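# Simple interrupted sutures on a practice pad

Revised November. Replaces the earlier sheet, which showed the knot for left-handed users the wrong way round.

These notes cover the simple interrupted stitch with an instrument tie, worked on a layered silicone pad. They are written for students in the first skills block and assume no earlier practice. They don't cover wound assessment, local anaesthetic or stitching on patients, all of which are taught separately and under supervision.

## Equipment

- Practice pad, three layers. The skills room stocks the Cutus pad, 189 mm on its long side. Any pad with a distinct skin layer will do.
- Needle holder. The Gaillard pattern is the one in the drawers; the jaws should meet at the tip first when closed gently.
- Toothed forceps, fine.
- Suture scissors.
- Monofilament nylon, 3-0 or 4-0, on a curved reverse-cutting needle. Walomon practice thread is out of date for clinical use and must stay in the skills room.
- Ruler and a fine marker.
- Rundoser clamp or other means of fixing the pad to the bench.
- Sharps bin, within reach of the dominant hand.

Fix the pad before opening the thread. A pad that slides will teach you to pull sideways, and the habit is slow to lose.

## Marking out

Draw a straight line 85 mm long on the skin layer and cut along it with a number 10 blade, through the skin layer only. Hold the blade so that the edges are square. A bevelled cut can be closed, but one side will tend to ride over the other and you will spend the session correcting for the blade.

On each side of the cut, mark dots 5 mm from the edge and 5 mm apart. The dots on the two sides should face each other. Check by laying the ruler across each pair. After a few sessions, leave the dots off and check the spacing with the ruler afterwards.

## Loading the needle

1. Open the packet and take hold of the needle with the needle holder. Do not use fingers.
2. Grip the needle two thirds of the way back from the point, on the flattened part of the body. Keep clear of the swage, where the needle joins the thread; it is the weakest part.
3. Set the needle at 90 degrees to the jaws.
4. Close the ratchet one click. More than that can flatten or turn a fine needle.
5. Draw the thread out of the packet slowly. Nylon keeps the shape it was packed in, so run it once between gloved fingers to take out the worst of the coil.

If the needle has to be reset, rest it on the pad and turn it with the forceps.

## Holding the instruments

The needle holder may be held with thumb and ring finger in the rings or palmed with the rings against the heel of the hand. The ring grip is easier to release and is used in the steps below. In either case the index finger lies along the shaft towards the joint.

Hold the forceps like a pen. They lift or turn out the edge of the skin layer and should not crush it. If tooth marks are still there after you let go, the grip is too hard.

## Placing the stitch

Directions are for a right-handed user with the cut running away from the body. Left-handed users should swap sides throughout.

1. Turn out the right-hand edge with the forceps.
2. Put the point of the needle on the first dot, at 90 degrees to the surface. The hand has to be rolled well over to do this. Most shallow bites come from starting with the hand flat.
3. Rotate the wrist so that the needle follows its own curve. Do not push it forwards in a straight line.
4. Bring the point out in the middle of the cut, at the base of the skin layer.
5. Release the needle, take it again on the inside of the cut and draw it through. Grip the body of the needle and leave the point alone.
6. Reload. Turn out the left-hand edge.
7. Enter from inside the cut at the same depth as the first bite came out.
8. Rotate the wrist and bring the point up through the facing dot.
9. Draw the thread across until a tail of 30 mm is left on the right-hand side.

With practice, both bites can be taken in one pass on a small cut. Keep to two passes until the depths match without checking.

To check depth, open the cut with the forceps and look at where the thread crosses. It should cross level. If it slopes, the edges will sit at different heights when the knot is tied, and tightening the knot does not cure it. Take the stitch out and put it in again.

## The instrument tie

Park the needle where you can see it. The long end is held in the left hand and the needle holder in the right.

1. Hold the needle holder above the cut, between the long end and the tail.
2. Wrap the long end twice round the closed jaws, going over the top.
3. Open the jaws slightly, reach for the tail and grip its tip.
4. Pull the tail through the loops and lay the throw flat. The hands cross over: the tail, which began on the right, finishes on the left.
5. Tighten until the edges touch. Stop there.
6. Let go of the tail. Bring the needle holder back to the middle.
7. Wrap the long end once, in the opposite direction to the first throw.
8. Grip the tail, pull through, and lay it flat with the hands moving the opposite way.
9. Repeat with one more single throw, again reversed.

Nylon needs more throws than braided thread. Three is the least for this exercise, and a fourth is sensible with 3-0.

Move the finished knot to one side of the cut, so that it lies over the entry dot. All knots go on the same side. Cut both ends to 5 mm.

## Spacing along the cut

Put the first stitch in the middle. Put the next two halfway between the middle and each end, and carry on halving until the gaps are even. Working from one end to the other is quicker, but any mismatch in length is pushed along and gathers as a fold at the far end.

Leave the same distance between stitches as there is between the edge and the dot. On thinner pads bring both measurements down together.

## Common faults

| Fault | Usual cause | Correction |
|---|---|---|
| Edges turn inwards | Entry too shallow or at a slant | Roll the hand further over before entry |
| One edge higher | Bites at different depths | Remove and replace the stitch |
| Pad puckers under the knot | First throw too tight | Stop when the edges touch |
| Knot slips | Throws wrapped the same way | Reverse each wrap |
| Knot stands up and will not lie flat | Hands not crossed | Cross the hands on the first throw and reverse after that |
| Needle bends | Gripped near the point, or pushed straight | Grip the body, follow the curve |
| Gap between stitches | Uneven marks | Measure again before cutting |

A slipped first throw is the fault most often brought to the bench tutor. Check that both wraps are lying side by side and have not jumped over each other. Keeping a light, steady pull on the long end while making the second throw also helps.

## Taking stitches out

Lift the knot with the forceps, cut the thread on one side close to the surface, and pull the knot towards the cut line. Pulling away from the line opens it. On a pad this makes no difference to the pad, but do it correctly all the same. Look for the second end on every stitch removed.

## Clearing up

Needles go into the sharps bin from the needle holder. Blades are taken off with the remover on the wall. Wipe the pad with mild soap and water, dust it with talc once dry, and store it flat. Pads with cuts on both faces go in the tray marked for Linnea Sandberg, who decides which can be trimmed and used again.

## Practice plan

Do one full line per session and keep the ruler out. Speed is not recorded in the first block. For the sign-off, the tutor will ask for a single line closed with even spacing, square knots and no raised edge, followed by removal of every stitch.

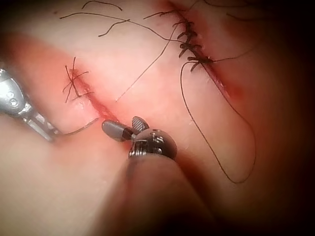 *Skills Sheets, issue 22*

Two incisions on one surface, the right one longer. When a pad is to carry a second cut, close the first completely before marking the next, and allow enough skin layer between them for both rows of dots. The sheet on continuous sutures uses the same pad, marked the same way, with a longer thread.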